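Evening Classroom Walk-Through, Wulari Building, second floor
Checked by: Dagmar Danko
Tuesday, October 17, 2023

I do this one before the Monday and Tuesday night business classes move upstairs for the second half of the term. Same list as last fall, and my comments are under each item. Sorry for the length, I had a whole pot of coffee!

1. Exit signs lit, both stairwells
OK. The east one flickers if you slam the door, so I put in a ticket.

2. Hallway clear for the 9 p.m. crowd
Not OK. Someone has parked a cart of old accounting textbooks by the drinking fountain again. I moved it into 410 and it needs to go home from there.

3. Door closers and latches
OK except 410, which swings shut like it's mad at you. I had my laptop bag in it. Kidus Wolde says he can adjust the closer before next week's finance section.

4. Power strips and floor boxes
Mostly OK. One floor box lid in the case study room won't sit flat and I caught my heel on it. Taped for now – please don't pull the tape up, I know it's ugly.

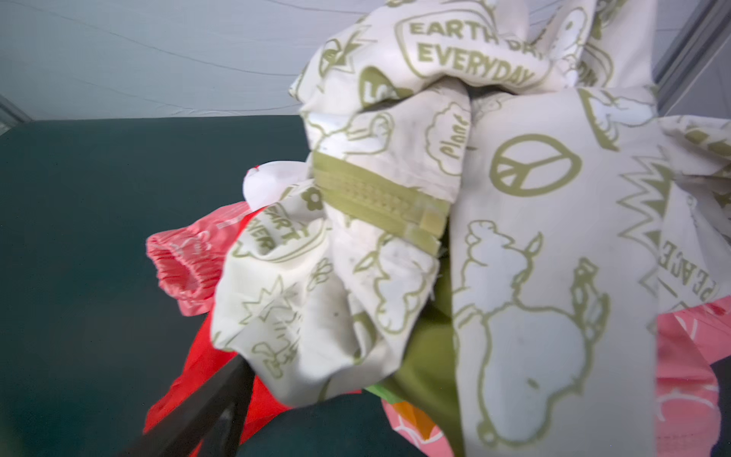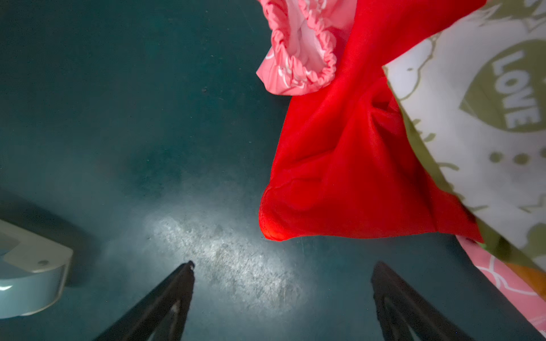 5. Seating and aisles
OK after some shoving. Professor Simanjuntak (Ilham, if you're new) likes the tables in a horseshoe, and that's fine, but the open end has to face the door. Last week it faced the windows and you had to climb over people to get out.

6. Projector mount and screen
OK. I tugged on it and nothing moved. The pull cord is frayed, so Stusik is sending a new one.

7. First aid kit
Short 2 cold packs and the burn cream is expired. Tiruwork Kumsa has the order form.

8. Parking lot lights, Prillatgate side
Not OK! The whole back row is dark, and our students walk out to it after class. I called it in and I'll call again tomorrow. Until it's fixed, please tell your groups to use the front lot.

9. Emergency phone
OK. Dial tone, and Tolera Mamo picked up on the second ring at the desk.

Still open: 2, 3, 4, 6, 7 and 8. I'll come back through with the same sheet once the lights are done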